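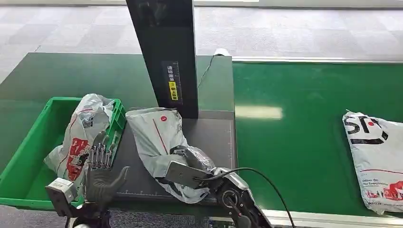
Poste de pesée colis, vos réglages ?

miro_ostap
Posté mardi, 7h52
Salut à tous. On remonte un poste de pesée à côté du convoyeur, établi vert, plateau de balance encastré, bac plastique à gauche pour l'arrivée. Que du sachet souple, quasi pas de carton. Mon souci c'est les sachets qui débordent du plateau. Dès que ça touche le pied de la colonne derrière, je perds des grammes, et le poids affiché se balade. Vous faites comment ? Butée ? Plateau plus grand ? Merci d'avance, je repasse à la pause.
Miroslava Ostapchuk

estonport43
Posté mardi, 8h10
Colonne trop près. On a eu pareil chez nous, on a reculé la colonne de 8 cm et fini les écarts. Faut juste reprendre le câble derrière, prévois du mou

hugo_r
Posté mardi, 8h31
Pas d'accord avec au-dessus. Si tu recules la colonne tu changes la hauteur de lecture et faut tout recaler, étiquettes comprises. Le problème c'est le geste. Sachet posé à plat, au milieu, on lâche, on attend que ça se stabilise, on lit. Si quelqu'un garde la main dessus t'auras jamais un poids juste, colonne ou pas colonne.

estonport43
Posté mardi, 8h36
Recaler ça prend 2 minutes faut pas exagérer

hugo_r
Posté mardi, 8h40
2 minutes sur la tienne. Sur une Heston tu refais toute la séquence, zéro compris. Bref.

quai_nord
Posté mardi, 9h05
Question bête, tu pèses combien de sachets à l'heure ? Et les réglettes au bord du plateau, vous vous en servez ? Chez nous ça sert à vérifier la longueur en même temps, mais avec du souple froissé c'est n'importe quoi, le même sachet te donne deux longueurs selon comment il est plié.

miro_ostap
Posté mardi, 10h15
@quai_nord à peu près 43 à l'heure le matin, plus l'aprem. La réglette non, on la regarde pas, la longueur est déjà dans la fiche.
@hugo_r ok pour le geste mais va expliquer ça à toute l'équipe un mardi matin avec le bac qui déborde. Les gens tassent le sachet avec la main pour qu'il tienne, c'est un réflexe.

tapisvert
Posté mardi, 10h22
Nous on a mis une plaque rigide par dessus le plateau, avec un petit rebord côté colonne. Tare faite une fois le matin avec la plaque dessus. Le sachet s'appuie sur le rebord et plus sur la colonne, le poids reste sur la balance. Achetée chez Sorusell, mais une chute de tôle pliée fait pareil.

hugo_r
Posté mardi, 10h30
Ça oui. Attention à la portée max par contre, la plaque compte dedans. Et faut qu'elle touche rien autour, sinon t'as juste déplacé le problème.

quai_nord
Posté mardi, 10h41
+1 pour la plaque. Et le bac à gauche, rapproche le le plus possible sans toucher le plateau. On avait le bord du bac qui frottait, on a cherché deux jours...

estonport43
Posté mardi, 11h03
Je maintiens pour la colonne. Une plaque ça se perd, ça se tord, et un matin qqn oublie la tare et t'as toute une série fausse. Vécu.

miro_ostap
Posté mardi, 12h48
Bon. J'essaie la plaque d'abord, j'ai de la tôle à l'atelier. Si ça tient pas je demande à Sydorenko (notre maintenance) de reculer la colonne. Quelqu'un a la hauteur du rebord ? Trop haut ça va gêner pour ramasser le sachet et le passer sur le tapis je pense

tapisvert
Posté mardi, 13h20
2 cm le mien. Arrondis l'arrête surtout, ça déchire les sachets sinon

miro_ostap
Posté mardi, 13h24
Noté merci !!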